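Skernside open day, did anyone else go?

purlstitch_40
So I finally made it over to the Skernside robotics open day and I have opinions! My sister-in-law works in the building and got me in with the early group, 31 of us crammed into a hallway waiting for badges. I was expecting welding arms and car doors. What I got was laundry, and I stood there for most of the morning.

They had a bunch of stations, but the two-arm one was my favorite. Sumaiya Gazi ran the talk and she was great, she took every question and didn't talk down to the kids. I wrote down what I could and will try to answer stuff if you ask.

torque_wrench_tim
Was that the one with the zipper bag? I went in the afternoon and the line was ridiculous. I gave up and got a taco.

purlstitch_40
Yes, the zipper bag! Fruit print all over it, says ENJOY, I kind of want one. Two pics here, my sister-in-law got them from the team's shared folder: 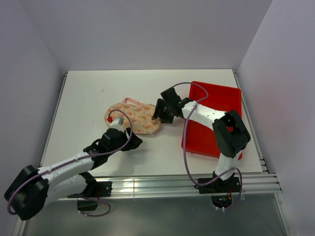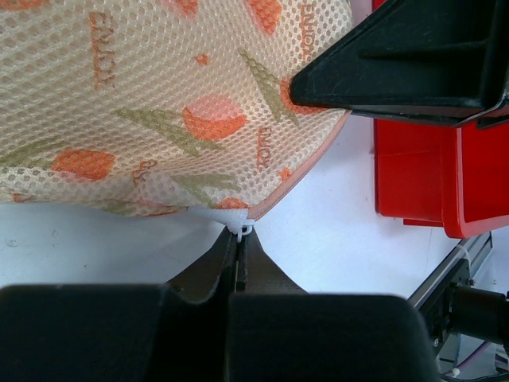

Two-arm station at Skernside, fruit print bag and red tray

torque_wrench_tim
OK that zipper pull is tiny. I had no idea from the back of the line.

Bristcombe_Lou
I'll be the grump. I was there too and I thought it was slow. I've worked in a commercial laundry for years and one person on our floor does this stuff without looking down. Two arms and a wall of computers for a wash bag?

purlstitch_40
Lou, she said pretty much the same thing! Somebody asked about speed and she told us they aren't chasing speed yet. Cloth is hard for them, it never lands the same way twice. She said the group has logged 3,000 tries on soft items so far and they're still tinkering with how the fingers meet the zipper.

Bristcombe_Lou
3,000 tries and how many were good ones? I asked and got a long answer with no number in it.

mvaldebenito
Hi all, Milagros Valdebenito here, I was helping at the next station over. Fair question, Lou. We don't give out a number because it swings a lot from one item to the next, and one figure would make us look better or worse than we are. Stiff pouches go okay. Thin mesh is a pain. Come find me at the February one and I'll show you the ugly runs too.

Bristcombe_Lou
Well, that's a better answer than I got on the day. I might do that.

kettle_and_yarn
Not a robot person at all, but why are there purple cables flopping all over the arms? I'd have caught my sleeve on one in a minute flat.

torque_wrench_tim
You need slack or the wrist can't turn. Run it tight and you'll rip a connector out. I'd have put more ties along the forearm, though. It looks messy to me.

mvaldebenito
Tim, we hear that every time, lol. Adden on our team has redone the cabling twice and has strong feelings about it. I'll pass that along, gently.

kettle_and_yarn
Ha, OK. Can you bring kids? Mine is 9 and takes everything apart.

purlstitch_40
There were lots of kids! The Yen room upstairs had a table where they could drive a little gripper with a joystick. Watch the parking, the lot at the front fills up by 10 and I ended up walking from the library.

torque_wrench_tim
The afternoon is worse. Go early, skip the intro video, and head straight for the arms.

Bristcombe_Lou
The video was the only place to sit down. I'd keep the video.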